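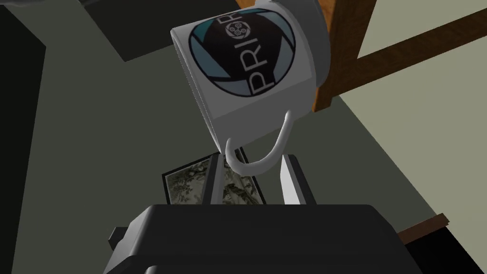

Odside Evening Crossword Club: members' blog

Wednesday, April 22, 2020

My second crossword in as many weeks has come back from the club's test solvers, and the verdict is that 28 across is "not a word." I have looked into this and they are right. It was a word at eleven at night with the corner nearly filled, and by breakfast it had stopped.

If you have never made a crossword, the process goes like this. You put in the long answers you're proud of. You put in the shorter answers that fit around them, which are fine. Then you arrive at the bottom left corner, where the only thing that will go is a Scandinavian river, a plural that has never been needed by anyone, and YULE. I have now used YULE in every grid I've made since November. I have clued it as a log, as a season, and once, in despair, as "It comes once a year (unlike in these puzzles)." The solvers did not care for that one.

I used to do all this on graph paper with an eraser. Now I use a program called Fident, which suggests words for you and scores each of them out of a hundred. It gave my river an 80. It gave MARMALADE less than that, and I've been brooding about it ever since. What has the river done for anybody's toast?

The clues are where I lose whole evenings. With all of us stuck at home I thought I'd get faster, having so few places to be, but I spent about 2 hours last week on a clue for OTTER. There are perfectly good clues for OTTER. Thousands of people have written them. I wanted a new one, and what I ended up with was "River resident," directly underneath the river.

We're still swapping puzzles by email until the club can meet again. Please send yours as a plain grid with the clues in the message, and not in whatever format Trokunent exports, as half of us can't open it and the other half get the grid sideways. I solved one sideways before I noticed. It took a while, though I've had worse Sundays.

The revised version of mine goes out tonight. 28 across is now EEL. YULE has moved to the top right.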